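Mondal wrist cam goes gray mid-run, arm keeps moving (Zetero controller)

Plisham Makers Board > Arms and Grippers > Troubleshooting
2 pages, sorted oldest first

sawdust_and_solder
Posts: 110
OK, I need fresh eyes on this one before I start throwing parts at it. I've got a Mondal arm on a Zetero controller with the little camera at the wrist, and I've been running a pick and place job in the garage for a couple of months. It was going great until Sunday afternoon. I was across the room sweeping, heard a crunch, and turned around to find the gripper had driven itself down into the fixture and was still pushing. I hit the stop button and that was that. One finger is bent and the fixture has a nice new dent in it.

So I went back through the saved camera stills, and at some point in that run the picture goes to basically nothing. It's all gray. The controller never complained! No fault, no warning, the log says camera OK the whole way through. The arm just carried on with whatever it thought it was looking at.

Stuff I've already done: reseated the camera cable at both ends, power cycled everything, wiped the lens. Ran it up in the air with nothing under it and it was fine for 40 cycles, then gray again. Firmware is whatever came down in May, I haven't touched it.

gearhobbit
Posts: 4
Can you post one of the gray ones straight off the controller? Not a phone shot of your monitor. "Gray" can mean five different things and some of them aren't really gray when you look close.

sawdust_and_solder
Posts: 110
Sure, one from the bad run, untouched. They all look pretty much like it once it starts.
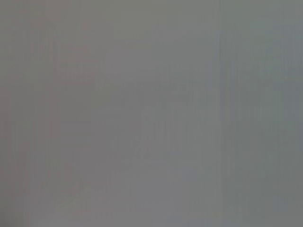

Wrist camera still, Sunday's run, no edits

I stared at it for way too long last night. I think there's something pale a little right of center and maybe an edge running top to bottom over on the right, but I wouldn't bet lunch on either one.

mrs_torque
Posts: 200
First thing, before anybody talks about cameras: please tell me you aren't running that arm with you in the same room and no guarding. You said it was STILL PUSHING when you got to it. I know it's a small arm. A small arm broke my friend's thumb.

Second thing, I don't think that's a dead camera. A dead feed on mine is one flat color, dead even. Yours has a darker band down the left, kind of mauve, and it goes cooler and a bit greenish on the right. Something is getting through, there's just no contrast left in it. My vote is exposure. Mine did this when the auto exposure got stuck way up and everything washed out.

beltdrive_ben
Posts: 40
Gotta disagree with the exposure idea. When mine overexposes it goes white, and this is sitting at medium gray. Also look at the thin vertical lines in the left half, all the way down into the bottom corner. I'd put money on the cable. The wrist joint flexes it every single cycle, and on my old Brillevix it died right where it goes through the clip. Reseating the ends won't do a thing if the break is in the middle.

mrs_torque
Posts: 200
It can go gray instead of white if something downstream is squashing the levels afterward. Ask me how many evenings I lost to that. But fine, I'll give you the stripes. Those are odd.

gearhobbit
Posts: 4
Thanks for posting it. I cranked the contrast on my end and got mush with stripes, so I'm not going to pretend I can name anything in there. There's a faint level band across the middle too, slightly above halfway. Could be part of your setup, could be junk.

I'm sort of between the two of you. Fog or film on the lens would also kill the contrast and leave big soft shapes behind. He did wipe it, but did you wipe the inside of the cover window or only the outside? Is there coolant or steam or anything like that near it?

sawdust_and_solder
Posts: 110
Only the outside! Didn't know the window came off. No coolant, no steam, but it's a garage and it gets muggy in here.

And yes, mrs_torque, you're right, I was in the room with no guard. It's been running so well that I got lazy about it. I've got the panels, they're leaning against the wall behind the water heater. They're going up tonight before I power it on again.

beltdrive_ben
Posts: 40
Wiggle test. Put it in jog at the slowest speed, leave the live view open, stand outside the panels and rotate just the wrist back and forth. If the picture changes with the angle, you've found it. If it stays gray no matter what, I'll shut up and you can go buy a dehumidifier.

quietrelay
Posts: 4
Everybody is chasing the camera, and to me the camera is the smaller problem. Cameras fail. What bugs me is that the arm kept going down on a picture like that. On the Zetero the "camera OK" line only tells you frames are showing up on time, at least on my version. It says nothing about whether there's anything in them. I made a dumb little check that looks at the spread between the darkest and lightest parts of the still, and if it's under a number I picked by trial and error, the job stops. Took one evening to get going. It does trip on me sometimes when the lights are low, and I can live with that.

I'd also turn the push limit down. If it was able to bend a finger, the limit is too high for that job, picture or no picture.

mrs_torque
Posts: 200
^ all of this. I'd do the push limit first, even before the wiggle test.

beltdrive_ben
Posts: 40
Sure, but a contrast check will drive him nuts if his parts are plain and the fixture is plain. I tried one and got so many false stops that I pulled it back out. I'd rather fix the cable and keep the force limit low.

quietrelay
Posts: 4
Then you set your number too tight. I'd take the false stops over a bent gripper any day, but it's your arm.

sawdust_and_solder
Posts: 110
OK, panels are up and the push limit is way down (it was at the factory setting, oops). Did the wiggle test from outside. The picture was fine for the first few turns, then washed out with the wrist most of the way over, and came back when I turned it the other way. Did it again and it happened again, though not at quite the same angle, which I don't love.

So that's one for the cable, I guess? I haven't had the window off yet, so I'm not calling it. A new cable is on order from Mondal and I'll pull the window while I've got the wrist apart. quietrelay, could you paste your check somewhere? I want it in there no matter what the cable does.

beltdrive_ben
Posts: 40
Take a picture of how the old one is routed before you yank it. And leave more slack at the clip than they did.

quietrelay
Posts: 4
Sent it to you in a message. The number near the top is the one you'll need to play with. Start low, and run it with the gripper empty.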